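Progress report to the Binov fund, second period
Tollby workshop, 28 December 2020

Hello again! You asked for less jargon this time, so I'll just tell you how things have been going since we last wrote.

The two arms are now a regular part of the day at Tollby. They're on block layouts, which means picking up the rectangular blocks and setting them down as big letters on the marble-look table. It used to be a job people did by hand between other jobs, and most of us were glad to hand it over (my knees and back included).

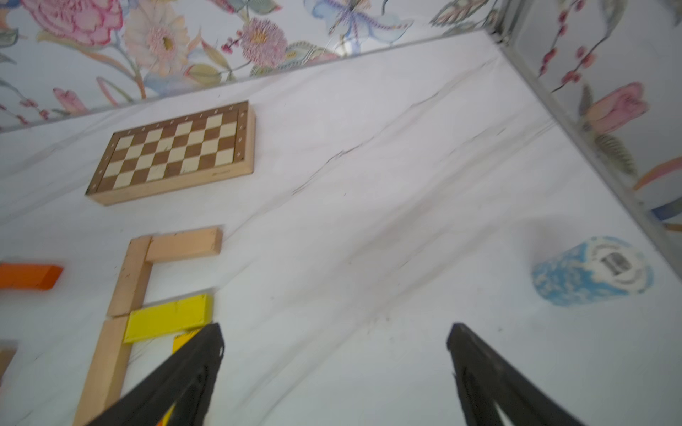 What has changed most is who does what. We planned for 12 people to be trained by the end of the year and we got there, though the last few had to squeeze it in around the holiday orders. Folks who used to set out blocks all morning now plan the layouts, check the results and step in when a grip goes wrong. Two of them told me they miss the quiet of the old way - I think that's fair, and we've moved the break corner farther from the motors.

Pay grades are still a sore spot. The job descriptions go back to 2005 and say nothing about working next to a machine, so Kustbridge is rewriting them with us, and a draft should reach you in February.
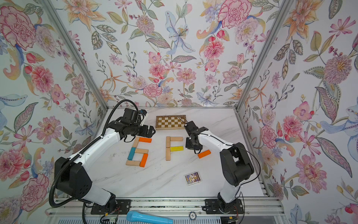 Shifts are better, too. We swapped the long ones for shorter turns at the arms, and people like that a lot more than I expected! The Demissie training module is halfway done. We've spent 1000 dollars less than planned on it so far, and I'd like to put that toward stools and better lighting if you're okay with it. Just let me know before the next payment goes out.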